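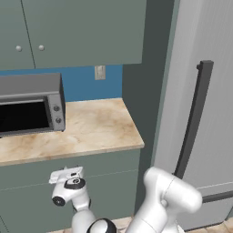

What would I be doing all day?

Mostly writing the software that decides how an arm moves. You'd work on our motion planner and grasp controller, run them in the simulator, and go digging when a run goes sideways. Some days that's a neat bit of maths, some days it's a config file with a typo in it (sorry in advance).

I'm Grímur Ingvarsson and I look after the controls group at Sedent, in Brodville. We're 8 people and we'd like to hire 2 more, starting in January. Our planner is called Iler and it's mostly C++ with a Python layer on top. It's a good bit of code, but it still gets too cautious near cupboards and fridge doors, and I'd love for that to become your favourite problem!

The other half of the job is grasping. We keep a set of 325 simulated tasks and run the lot every night, so whoever gets in first with a coffee has a look at what broke.
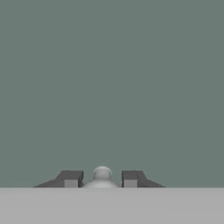
Grasp timing is where I'd most like help. The controller has to choose when to close and how hard, and right now those two choices live in separate modules that don't talk to each other much. I've got 23 open tickets on it with my name on them and I'm very happy to share.

You'll need solid C++ or Python and some experience with control or planning, from work, uni or your own tinkering. A degree's fine, no degree's fine too. If you've used a physics simulator before, brilliant.

Hours are flexible, though we all catch up at 10 am. To apply, send me a short note and some code you're fond of, care of our recruiters at Atanasov. Please skip the formal cover letter, I'd much sooner hear about a bug you enjoyed.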